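Filed under: Short Fiction, Summer Reading

The Ferry to Pundine

Heikki Laaksonen had been meaning to go back to Pundine for so long that the meaning to had become a sort of hobby, like other men's crosswords. His sister had written every July, and every July he had written back to say the garden needed him, or the roof did, and she had been kind enough to believe it. Then in the spring she stopped writing, and by summer the house on the island was his, along with a key on a loop of green string.

The ferry was called the Clornico, and it was smaller than he remembered, though the man who took his ticket was very large.

"Gareth Inskip," said the man, putting out a hand. "You'll be Aino's brother. You have her ears, if you don't mind me saying it."

Heikki didn't mind. It was a long time since anyone had said he had anything of hers, and he stood at the rail for most of the crossing with his cap pulled up a little, in case there was somebody else on board who might like to notice.

She had left him a letter, too, and it was in his coat. It was five lines long, and two of them were about the drains. The others said that she had never really been angry about the boat, that he was to help himself to the plum jam, and that he should ask Gareth about the bell.

"Oh, the bell," said Gareth, when the engine had settled down and a person could be heard. He took off his glasses and wiped them on his sweater, which made them worse. "Well, now. Your sister rang that bell at six every evening when we came around the point. Winter and summer, fog or no fog. The first time, I thought the house was on fire! I went running up the hill in my boots, and there she was on the porch with the rope in her hand, asking if I'd like some coffee."

"And did you?"

"I've been having coffee there ever since," said Gareth, and looked out at the water for a while.

They came around the point a few minutes before six. There was the hill, and the white house with its porch, and the old Rissanen place beside it with the shutters closed, and it was all so quiet that Heikki felt it in his chest.

He was up the path faster than his knees had carried him in years. The key stuck, then turned. He went through the kitchen without taking off his cap and out the other door to the porch, and he found the rope where it had always been.
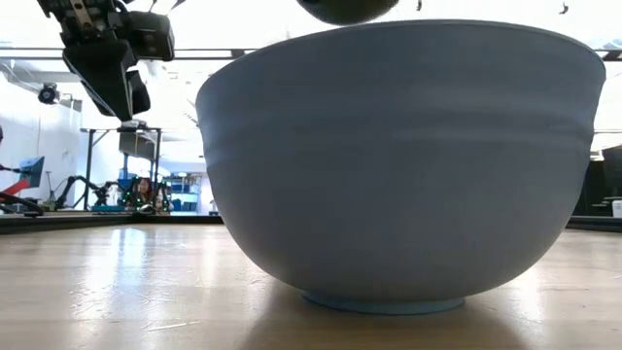
Why had she rung it every evening, all those years?

So that whoever was coming in would know there was somebody at home.

He pulled, too hard the first time, and the bell went out over the water, and down at the dock Gareth Inskip took off his hat. Heikki rang it again, a bit more gently. Then he went in to look for the coffee, and it took him a good long while to find it, because she had kept it in the tin marked rice.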